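Limano Demonstration Toolkit
Software for recording, aligning and checking two-handed gripper demonstrations
Reviewed and listed 18/12/2018

Category: Robot software, perception and planning tools
Developer: Fodberg
Licence: per workstation
Stock: download, with a printed setup card by post

We took our time putting Limano in the catalogue. Most of the demonstration software that crosses our bench promises to turn a person's hand movements into a working robot policy by the end of the afternoon, and most of it falls over at the first piece of cloth. Limano makes a smaller claim. It takes recordings from hand-held grippers, lines them up on one clock, works out where each gripper was, and gives you a file your own training code can read. Whether your robot learns anything from that file is left to you, and the brochure could be a good deal plainer on the point.

What it does

The recorder handles up to 2 grippers and a head camera in one session. The aligner runs afterwards and matches the video streams to the jaw signal. The checker then steps through the session and colours any stretch where it thinks the position estimate has drifted. There is also a planner preview, called Ilie, sold as part of the package, and we have more to say about that below.

Cloth is the demonstration Fodberg likes to show, and fair enough, it's a hard one. A fabric held by two corners has no fixed shape, it sags between the jaws, and it hides whatever is under it.

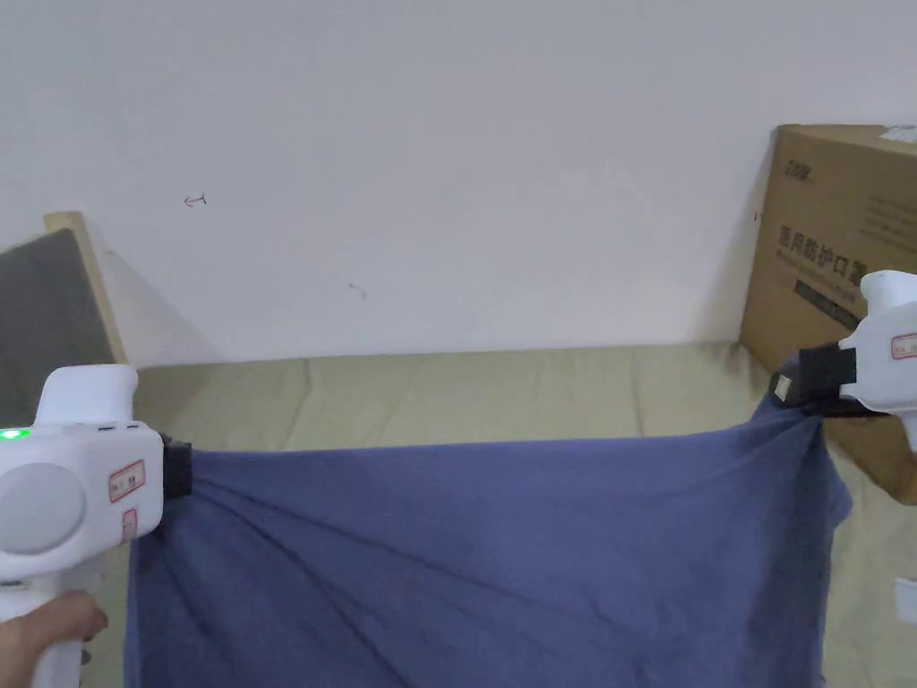 The tracker relies on fixed points in the background, so a large sheet held up close to the head camera takes away a lot of what it needs. Limano's answer is to lean on the gripper cameras while the head view is blocked. In our trials that worked on short holds. On longer ones the two estimates came apart and the checker marked them amber, which at least is the right behaviour. The brochure's phrase is "occlusion-proof". We'd have picked another word.

Plain walls are the other weak spot. If your work area backs onto bare plaster, expect more amber than you'd like. The manual suggests leaving some boxes and boards standing about, and you may feel that software at this price should ask less of the furniture.

Ilie, the planner preview

Ilie takes a finished session and shows what a two-armed robot would have to do to follow the same path. It checks reach and joint limits, and flags places where the arms would cross. For rigid objects we found it useful. It caught a wrist angle that would have cost us a morning on the real machine.

For cloth it's thin. The preview draws the grippers and leaves the fabric out altogether, so a path that would drag a sheet off the table looks perfectly fine on screen. Fodberg says a fabric model is planned for February. We'll believe it when it's in the installer, and you shouldn't buy on the strength of it.

Looking at a grasp

The grasp view is the part we'd miss if it were gone. Pick any moment in the session and it brings up the close camera from the gripper beside the jaw opening trace. With folded fabric between the fingers you can see how much has been caught and at what angle, and a jaw trace alone won't tell you that. Two layers and three layers can give nearly the same reading.

You can tag each grasp by hand. Automatic tagging is offered too, but it calls a pinch of cloth "closed, empty" often enough that we switched it off.
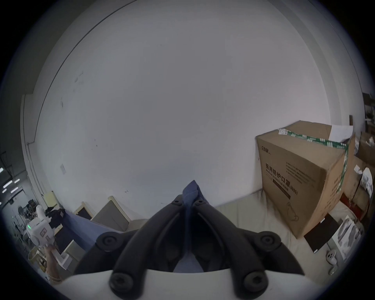
What you'll need

A workstation with 20 GB of free disk for the program and its working files, and a good deal more for sessions.
Grippers with a camera and a jaw signal. Limano won't guess jaw opening from video.
A steady network, or a cable. Dropped packets are filled in silently unless you tick "report gaps". Tick it.

Known limits

Sessions longer than 600 seconds are split, and the join isn't always clean.
Only 3 export formats, one of them Fodberg's own.
Labels can't be edited once a session is locked.
No undo in the aligner. Save a copy first.

Support and returns

Support comes from the Fodberg office in Flullcombe by email. Replies to us were polite and slow. Unopened licence keys can be returned to us for a refund, but an activated key can't, so run the trial version on your own recordings before you order. Use your worst ones.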